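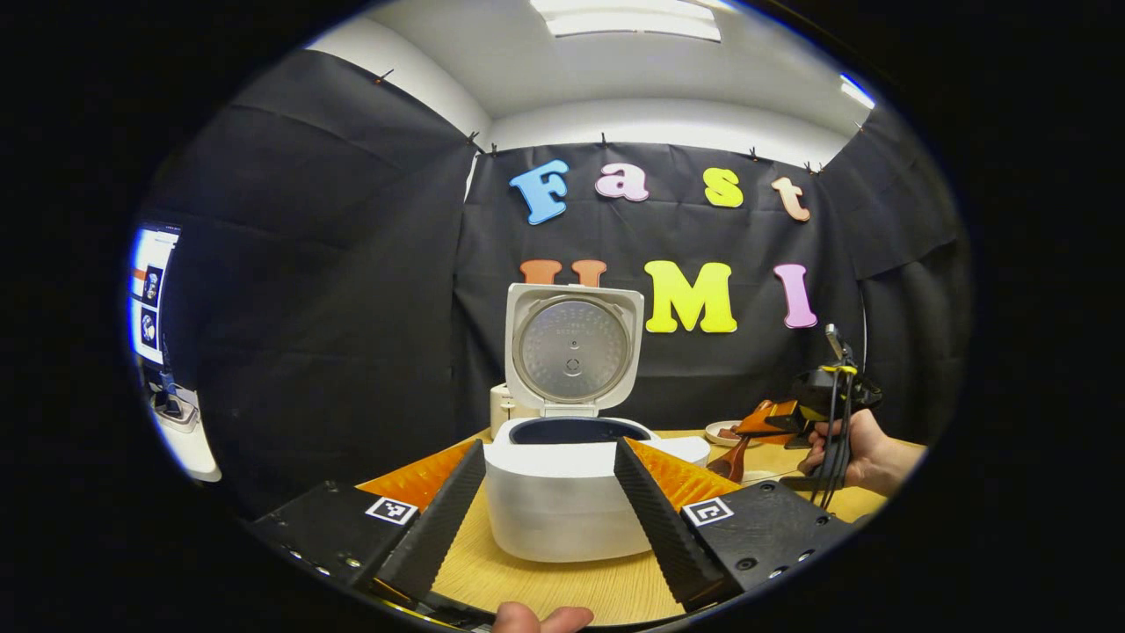
Redundancy notice and unused holiday - can they make me take it?

Posted by Ecaterina Roman in Work and Pay

I work in the accounts office at Orketti, which does ground handling and catering at the airport. I've been there five years. On Tuesday we were told that the Kendovlow contract ends in January and that my post is redundant. I have been given five weeks' notice, to be worked, with my last day at the end of it.

I have 4 days of this year's holiday left and two carried over from last year, agreed in an email with my manager. I was going to leave them all and have them paid with my final wages. HR now say I have to use all of them during the notice period and that they will pick the dates. They also say the two carried over days would be lost anyway if I didn't take them.

My redundancy payment on the letter is £2,316 and I want to know if that should include the holiday as well, as there is nothing separate shown for it. The letter has no breakdown at all.

Can they do this? I would much rather have the money. I'm not in a union.

lozano_dave

They did the same to us when Folter closed the cargo shed. Just book the days off and use them for interviews, you get paid either way. You also get time off to look for work if you've been there two years, so ask about that and all. I wouldn't fall out with them over it before you've got a reference in writing.

Folter Road Advice Desk

Taking your points in turn. I am assuming you are in England, Scotland or Wales.

An employer can normally tell you to take holiday on particular dates, and that includes dates in a notice period. Unless your contract says something different, the notice they give you has to be at least twice as long as the holiday. For 4 days' leave they would have to tell you at least eight days before it starts. Check your contract first, as some have their own rule on this and it would apply instead.

Any holiday you have built up and not taken by your last day has to be paid. Remember that you also build up holiday during the notice period, so the total may be a little different from the one you have now. If your new leave year starts before your last day, ask HR to show how they have treated both years.

The carried over days depend on what was agreed. You have an email from your manager, so find it and keep a copy somewhere other than your work account. If it sets a date to use them by and that date hasn't passed, I can't see why they would be lost. Ask HR which rule they are relying on.

Redundancy pay and holiday pay are two separate things. Statutory redundancy pay is worked out from your age, your full years of service and your weekly pay, up to a limit. Holiday pay goes through payroll with tax and National Insurance taken off in the usual way. The £2,316 should not have holiday mixed in with it. You are entitled to a written statement showing how the redundancy payment was worked out, so ask for one.

On notice, the legal minimum is one week for each full year once you have been there two years, up to a maximum of twelve. Five weeks is right for five full years, but your contract may give you more.

I would put all of this in one short email and keep the reply. If you can't sort it out, contact Acas. There is a time limit of three months less one day for most claims about unpaid wages or holiday, so don't leave it too long after your last pay date.

Trolley9

Check the service date they've used. Lozano took on a lot of us from another handler and our years should have carried over, but payroll had everyone down as new starters. Mine was two years short until I sent them my old payslips.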